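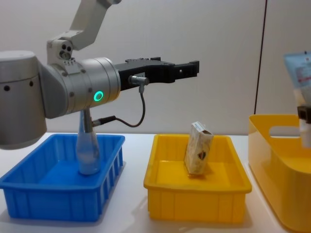

How to Budget for a Two-Arm Sorting Station (Without Forgetting the Bins)

I've put together three equipment plans for small packing rooms now, and I got the first one badly wrong. I priced the arms, got a yes, and then spent the next two months going back with my hand out for cables, trays and a sturdier table. So this is the order I work in these days. It's written for people sorting small retail items — bottles, little cartons, soft pouches — from bin to bin on a tabletop.

Step 1. Write down what you're picking up

Do this before you open a single catalog. Go grab the real items and put them on a table. A rigid bottle, a light cardboard box and a squeezy pouch are three very different problems for a gripper, and the pouch is the one that will cost you money. I make a plain sheet with the width at the narrowest spot, the weight when full, and whether it dents. My last list had 17 items on it and I cut it to 7 for the first phase, which made every quote afterward easier to read.

Step 2. Pick the gripper, then the arm

I know, everybody wants to shop for the arm first (me too!). But the gripper decides how much weight is left over for the thing you're lifting. A parallel-jaw gripper with two plain fingers handles a lot of boxes and bottles. Ask whether the fingers can be swapped and what a spare set costs, then put two spare sets in the budget. Fingers get dinged. Also ask where the gripper cable runs and whether it's included. On my first quote it was a separate line on page four and I missed it completely.

Step 3. One arm or two?

Two arms side by side look great, but the second one doesn't come at half price. You need more table, more floor, a second controller in most cases, and somebody's time to keep the two from bumping into each other. I ask vendors to quote the single and the pair on separate sheets. Celtach did that without being nagged. Drillier sent me one lump sum and I had to go back twice.

If the items arrive in one bin and leave in another, lay it all out on the floor with tape before you commit. Measure the reach to the far corner of the farthest bin, and include the height of the bin wall. The gripper has to get down inside and back out again.

Step 4. Bins, table, wall

This is the cheap stuff that stalls projects. Buy the bins in the same order as the arms, in different colors for different jobs, and get extras from the same batch. Shallow ones with a flat rim are easiest to reach into. If you also want a deeper basket, test it with your longest item first. I set aside $1,000 for bins, trays and odds and ends on the last plan and used nearly all of it.

For the table, plain white has worked well for us. Kao quoted us a 60-inch top, and once we'd taped out both arms and three containers I wished I'd gone longer. Check that it's rated for the arms moving, since a table that holds the weight fine can still wobble.

Step 5. Money for after delivery

Hsin-yi Tsai, who signs off on my purchases, has one question she asks every time: what does it cost in month three? I used to hate it. Now I have a section for it:

Setup help, by the day
Training for two people
Spare fingers and one spare gripper cable
Replacement bins
Time to add new items to the list

I hold back around a tenth of the total for this and don't let anyone talk me out of it.

Step 6. Ask for a trial with your own stuff

Ship the vendor a box of your real items, pouches included, and ask to watch a run. Troller let us do this in October over a video call, starting at 8 a.m., and I filled two pages with notes. Put the trial in writing before the deposit, along with who pays the return shipping.

Then update your sheet with what you learned, get the quotes refreshed, and send the whole thing up in one go.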